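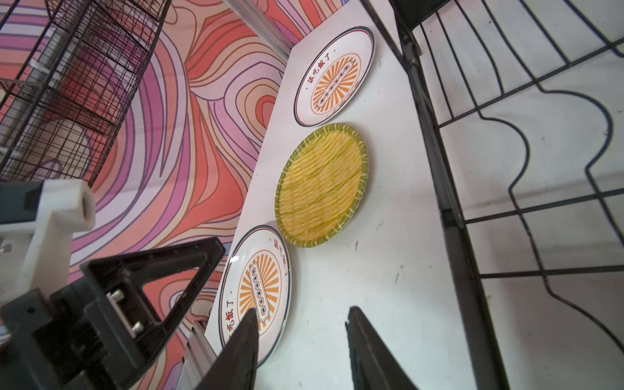

Page last updated: July 28, 2024

Frequency Before Speed on the Wosdale Line

The proposal to raise line speeds between Wosdale and Flisance has been received warmly, and the reasons are easy to understand. A faster train is simple to explain and simple to announce. The published case for the scheme rests on a saving of six minutes over the full journey, to be achieved by easing curves, renewing track and replacing two road crossings with bridges. It is the view of this page that the money would be better spent on running more trains.

The present timetable offers 16 trains a day in each direction. At the busiest times the service is adequate. Outside those times the gap between departures widens to two hours, and the last train from Flisance leaves too early for a person who works an evening shift or attends an evening class. A passenger who misses a midday train by a moment loses far more time than any new alignment could return.

Journey time, as it appears in a planning document, is measured from the departure of the train to its arrival. Passengers measure it differently. They count the wait on the platform, the wait for the connecting bus, and the hour lost when an appointment ends at an awkward point in the timetable. On a line as short as this one, waiting makes up a large share of the whole trip. An investment program that treats it as someone else's concern will produce figures that look well on paper and change little in daily life.

The intermediate stations deserve particular attention. Under the draft service plan, the fastest trains would no longer call at Ashworth or Wetby. Part of the advertised saving comes from leaving those stops out, and the plan should say so plainly. Residents of both towns have supported the line through difficult years, and they are now asked to accept a thinner service in order that trains may pass through more quickly. If the engineering work is judged without the skipped stops, the gain is smaller and the cost is the same.

Supporters of the scheme argue that speed attracts new riders, above all those who now drive. This is a serious argument. There are corridors on which a faster train has drawn large numbers away from the highway, and the authority is right to study them. Most are long routes between large cities, where the railroad competes with a half-day drive or with a flight. Wosdale and Flisance are not so placed. A driver choosing between the car and the train here is concerned mainly with whether a train will be available at the hour of return.

It is also said that frequency can be added later, once the faster track is in place. The record of such promises is poor. Capital funds and operating funds come from separate accounts, and a grant for construction does not pay for crews. When the work is complete, the authority will own a better railroad and may have no more money to run it than before. Extra trains require a lasting commitment, and that commitment should be settled before the first contract is signed.

A more modest program is available. The passing loop at Wetby was shortened when freight traffic declined, and restoring it would allow trains to meet there without delay. Together with improved signals on the single-track section toward Ashworth, it would permit an hourly service throughout the day and a later last departure in both directions. The crossings could still be replaced, as they should be on grounds of safety, whatever is decided on speed. Track renewal would proceed as it falls due.

None of this calls for hostility to faster trains. Where a curve must be rebuilt in any case, it should be rebuilt to a higher standard, and the time gained should be used to make the timetable more reliable. A few spare minutes at Flisance would protect the bus connections that are now missed whenever a train runs late.

The authority is expected to choose its preferred option in October. Before it does so, it should publish the cost of an hourly service beside the cost of the speed scheme, with a ridership estimate prepared on the same assumptions for each. It should also set out what every option would mean for passengers at Ashworth and Wetby. The written comment period remains open for 15 days, and residents who use the line, or who would use it if the trains ran when they needed them, are urged to respond.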